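The parrot, the permit and the £121 form

I have nothing against licences. I have held several, including one for a television I didn't own and one to fish in a canal that turned out to be a car park. But I would like to say something about the way this country now licenses animals that appear in front of the public, and I would like to start with a parrot.

The parrot is called Dierckx and lives with Jeanine Baert, who runs a small show for primary schools and, in better years, village fetes. Dierckx can ring a bell, sort three colours of beaker and say "mind your head" in a voice very like that of Jeanine's late husband. For this she needs a licence, an inspection, a written plan for his enrichment and a record of every outing. The form costs £121. It was last updated in January, when they added a box asking whether the animal has "expressed a preference".

Dierckx has expressed a great many preferences. Most are not the sort you can send to a council.

Who is the rule for?

The argument for all this paperwork is a good one and I won't pretend otherwise. Animals used to be carted about the country in dreadful conditions for our amusement, and they were in no position to complain. People campaigned for years to stop it. They were right, and a lot of the people who laughed at them were wearing fur at the time.

What bothers me is where the effort goes. My own council's register lists 1,556 animals kept for exhibition of one sort or another, and it has 2 inspectors to look at them. An inspector who spends a morning measuring the perch of a parrot who eats better than I do is an inspector who isn't round the back of a garden centre, looking at the reindeer.

I mention reindeer because of the date. I am writing this on 19/12/2020, and even in a year when most of us have been told to stay at home, I have had three leaflets through the door offering a Meet and Greet with a live one. They stand on tarmac, in a pen, next to a loudspeaker. I'm told it's all in order. The form has been filled in.

Fenna Hendriks, who spent a long time as a vet on the inspection side and now keeps goats, put it to me more politely than I would. A good keeper, she said, fills in the form badly, and a bad keeper fills it in beautifully. She once refused a man whose paperwork was the best she had ever seen — it was bound — and passed a woman who had written hers on the back of a feed invoice.

The trouble with the portal

All of this has now gone online, of course. The system is called Riltico. You upload your plan, your photographs and your insurance, and Riltico thinks about it and logs you out. Jeanine was logged out 5 times in one evening. Her nephew by marriage, Vojtěch Oravec, who mends computers, told her there was nothing the matter with her machine, and charged her nothing for saying so, which is more than can be said for Riltico.

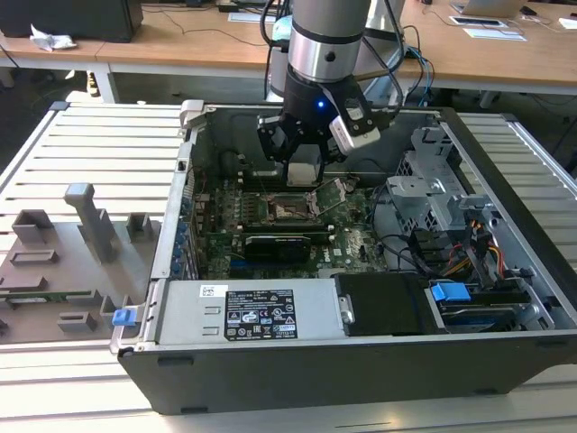 What I would do instead

Scrap the fee for anyone with one small animal and a clean record. Put the money into inspectors, and send them out without an appointment. Let them look at the animal first and the folder afterwards, or never. And treat Christmas as the busy season it is, even a thin one like this.

I'd also bring back a telephone number. I realise this is an extreme position.

Ottilie Berchtold, who reads these columns before they go in and disagrees with nearly all of them, thinks I am being soft. In her view no animal should be shown to anybody for money, parrots included, and a child who wants to see one sort beakers can look out of the window at a crow. She may be right. I've watched crows for some time this year, having little else on, and they put in a very decent performance.

Meanwhile Jeanine's renewal is marked "pending". The schools aren't taking visitors anyway, so Dierckx does his act in the kitchen, which as far as either of them can tell from the guidance notes doesn't need a licence unless she invites the neighbours.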